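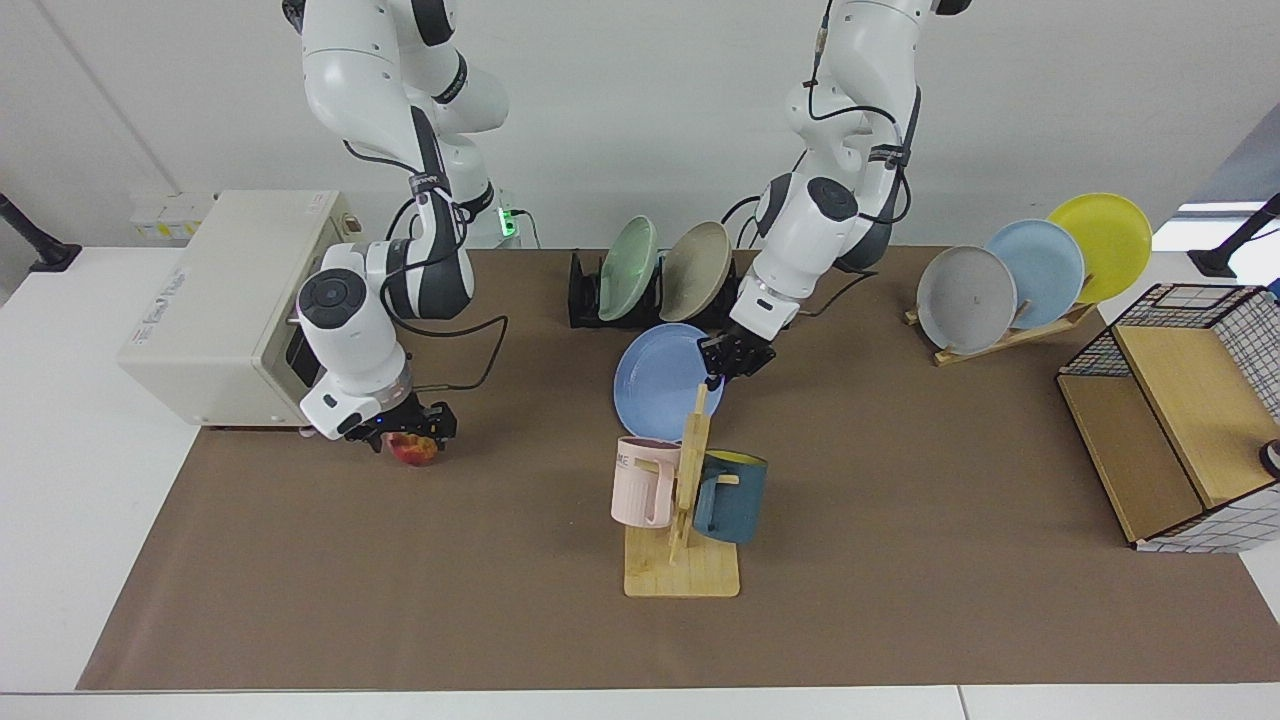 文・設備計画担当 2024-12-11 更新

双腕アーム作業台 導入前点検表(Kindholm 2階)

来年度の予算申請に添付します。判定は「可」「要対応」「保留」の三段階です。

1 アームの可動範囲
判定:可
左右の手先とも皿立ての手前まで届く。同時に中央へ寄せる動作は速度を落として再確認すること。

2 ケーブル
判定:要対応
アーム沿いの黒いケーブルにたるみがあり、手首側で輪になっている。結束材と保護チューブをTallowの見積に追加。

3 電源
判定:保留
壁の電源はベージュの調理家電の後ろ側。家電と同じ回路かどうか、図面で確認中。別回路の工事が必要なら6月に回す。

4 天板とマット
判定:可
茶色のマットは天板より小さく、左側と手前に白い面が残る。現行サイズのまま継続。予備を4枚購入。

5 グリッパー
判定:要対応
りんごのような丸い物と薄い皿では必要な把持力が違う。指先パッドはJaltberg品で8組を計上。単価の回答待ち。

6 対象物
判定:可
皿、マグカップとも消耗品扱いとする。マグツリーは台座が平らな木製のものに統一。破損補充分は年200点まで。

7 非常停止
判定:要対応
両側から手が届く位置に各1個。現状の配置案では右側が収納箱と干渉する。箱を移すか、Moussaの支柱取付型に変更する。

備考
保守契約は点検間隔400時間の案で申請。項目3の結果が出しだい、工事費の欄を差し替えます。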